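Clamari Amalgam Separator, Floor-Standing Model

Overview

The Clamari is a floor-standing amalgam separator for dental practices that run wet or semi-dry suction. It connects to the main suction line ahead of the pump and collects amalgam particles from the wastewater in a sealed canister. When the canister is full, it is closed with the supplied cap, boxed and returned for recycling.

The unit has no motor and needs no electrical supply. Settling is by gravity, through a set of angled plates inside the canister. A clear sight band on the front shows the sediment level, with a fill line molded into the plastic.

Who it is for

The standard Clamari suits a practice with up to 2 chairs. Larger practices can link units side by side with the Prillby manifold, sold separately. Practices that no longer place amalgam but still remove old fillings should also fit a separator, as drilling out an old restoration releases most of the particles that reach the drain. Check your local rules before ordering. Requirements on collection, record keeping and inspection vary from one area to the next, and some water authorities want a copy of the installation sheet.

What is in the box

Separator body with wall bracket
Canister, fitted
Sealing cap for the used canister
Inlet and outlet elbows
Hose clamps
Installation sheet and service log
Prepaid return label

Suction hose is not included. Use the same bore as your existing line.

Installation

The separator should stand on a level floor, or hang from the bracket on a wall that can take the weight of a full canister. Leave enough room above the lid to lift the canister straight out. Most practices put it in the plant room or in a utility cupboard next to the pump. If the cupboard is shared with storage, keep uniforms and linen on a separate rail away from the canister. 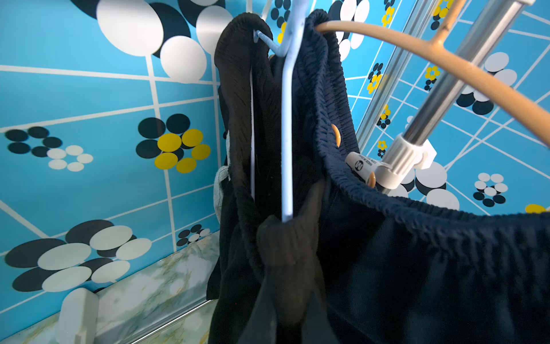
Dark garments hanging by a blue tiled wall.

Turn off the pump and drain the line before cutting in. The inlet is marked with a raised arrow and sits higher than the outlet. Run the pump for a few minutes after fitting and check each joint for air leaks, which show up first as weak suction at the chair farthest from the pump. Fitting can be done by any dental equipment engineer. Our own engineers cover the Bokcombe area, and Olga Soler in the service office can give you the name of a fitter elsewhere.

Daily use and cleaning

Flush the line at the end of each day with a neutral, non-foaming cleaner. Do not use bleach or any cleaner containing chlorine — it can release mercury from the collected amalgam and will cloud the sight band. Look at the sediment level once a week and write it in the service log.

Changing the canister

Change the canister when sediment reaches the fill line, or after 400 days in service, whichever comes first. Wear gloves, a mask and eye protection. Lift the canister out upright, press the sealing cap down until it clicks, and place it in the box the new canister came in. Allow the line to settle overnight before you start. A recycling certificate is sent by email once the canister has been processed. Keep it with your waste records.

Replacement canisters

Canisters are sold singly or in packs of 2. The pack includes a return label for each canister. Older Magalhães canisters have a different thread and do not fit the Clamari body. An adapter was offered until August and has been withdrawn. If you still have one in use, please contact Yolanda Prieto in sales about an exchange.

Warranty

The body is covered against faults in materials and workmanship. Damage from chlorine cleaners, freezing or overfilled canisters is not covered. To make a claim, send the serial number from the underside of the lid together with a copy of the service log.

Page last updated September 16, 2021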